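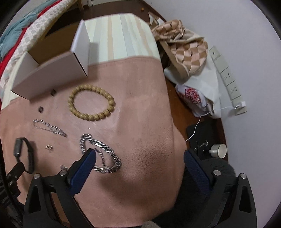
Hand-held grippers on small items, pads and camera height
Trekine Forum > End effectors > Two-finger

benchrat50
Posted Wednesday, September 16, 2026

I'm choosing pads for a pair of hand-held two-finger grippers. The demos get replayed on a Cavero arm with the same finger geometry. The objects are jewelry: chains, bead bracelets, small rings.

I have 3,289 demos so far, all with the ribbed blue pads. On replay the arm gets 71 percent of the rings. Chains are a lot worse. It closes on a loop, lifts, and the rest of the chain drags along and knocks the next item.

Has anyone compared ribbed pads with flat silicone for this? I'm also looking at the Itar soft tips.

fourbar_link
Flat silicone is better on thin chain in my tests. With ribs, a fine link can sit in a groove and the pads close over it without really holding. On thick curb links I couldn't measure a difference.

Itar tips are fine but they bend sideways under load. I would not use them if you care where the part ends up.

oxide_
I disagree on the silicone. It picks up lint, and on a fleece surface like that you'd be cleaning pads every few minutes. Ribs keep some grip when they're dirty.

I'd look at the layout before buying anything. Put more space between the chains.
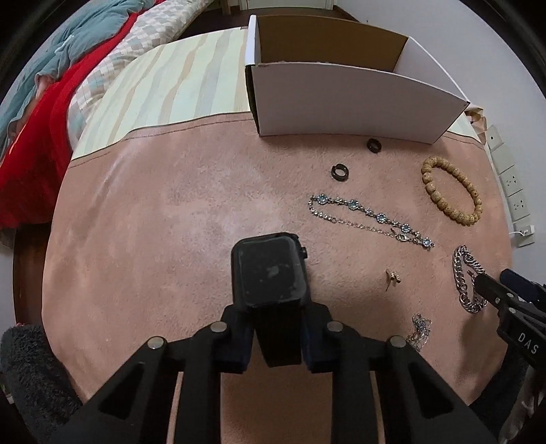

Photo: benchrat50

benchrat50
Close spacing is on purpose. The bracelet with the light-blue flowers is the one I'd like to get right. If I grab it at a flower setting it usually holds. If I grab the fine section near the clasp it slides out.

fourbar_link
Then that's a grasp point problem and pads won't fix it. Go through your demos and see how many grab the fine section. Cut those and retrain before you spend money.

What controller is on the arm?

benchrat50
Liao, position mode, no force limit set.

oxide_
Set one. Position mode with no limit will squeeze a ring until something gives or it pops out. I run mine at 3 newtons for anything under 50 grams.

tinsnips
3 is too low if the pads are worn. I'd start higher and come down.

Also, rings depend a lot on how you approach them. Flat on the cloth, the pads have to get down around the outside edge, and fleece bunches up in front of them. Standing on edge is much easier. Do you have both in the set?
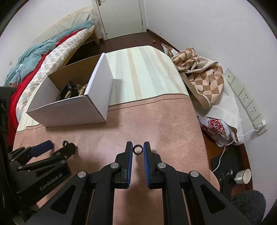

Ribbed pads, small black ring, opening up

benchrat50
Both, but more of them upright. I'll add flat ones.

tinsnips
Add them before you touch the pads or you won't know which change did it.

oxide_
Agree with that part. Still think 3 is fine.

benchrat50
Order will be force limit first, then the flat rings, then silicone on one gripper only. I'll post numbers in December.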